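Owners Should Read the Arbitration Clause Before the Roof Leaks

Most people who hire a contractor read two parts of the contract: the price and the finish date. The arbitration clause usually sits near the back, between the paragraph on notices and the signature block, and it gets a glance at best. I think this is a mistake, and I think the state should make it harder to make.

I have spent most of my working life on the owners' side of building disputes in Clomudden. The clause comes up in nearly all of them. By the time an owner asks me what it means, it has already decided who will hear the case, where, under what rules, and how much it will cost to open the file.

I have no quarrel with arbitration as such. An arbitrator who knows how flashing is supposed to be installed can get to the point faster than a jury can. Hearings are private, and that suits both sides. For a large commercial project with lawyers at the table from the start, the bargain is usually fair.

A homeowner's remodel is a different matter. The form used by Brukum, a builder with a good deal of work in the county, runs 68 pages with its exhibits. The arbitration clause is on page 9. A further rule, shortening the time to report a defect, is in an exhibit that many buyers receive as a separate attachment. One couple I advised had signed at a kitchen table on a Wednesday evening with the sales agent waiting. They learned about the exhibit when their claim for a sagging floor was turned down as late.

The builder's answer is that adults are expected to read what they sign. I agree with that as far as it goes. But the law already asks for large type and separate signatures on other kinds of terms, and the sky has not fallen on the people who have to print them.

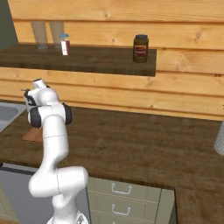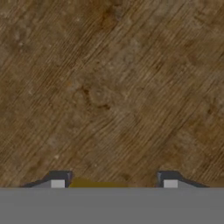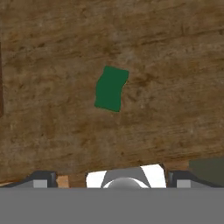
The change I would make is small. Put the arbitration clause and any shortened deadline on one page, in ordinary words, with the filing fee stated in dollars and a separate line for the owner's signature. If the page is missing or unsigned, the owner may go to court. A builder who wants arbitration would have every reason to get the page right.

Some contractors do this now. Woltetti, which builds mostly additions and small apartment blocks, moved its dispute terms to the front of its contract. I have had two cases against the firm and disagreed with it strongly in both, but in neither one did we spend any time fighting over whether my client had agreed to the process. That alone saved months of fees.

Compare the Yilma condominium case, in which 109 unit owners argued for more than a year over whether they were bound by a clause in the developer's original sale papers. Many had bought from earlier owners and had never seen those papers. The water damage went on the whole time — the question of who should pay for it had not even been reached.

Until the rule changes, owners have to protect themselves. Ask for every exhibit before signing day. Ask what it costs to file a claim and who picks the arbitrator. Strike the words you can't accept and see what the contractor says. Some will refuse, and an owner may decide to sign anyway, but that should happen before the deposit is paid.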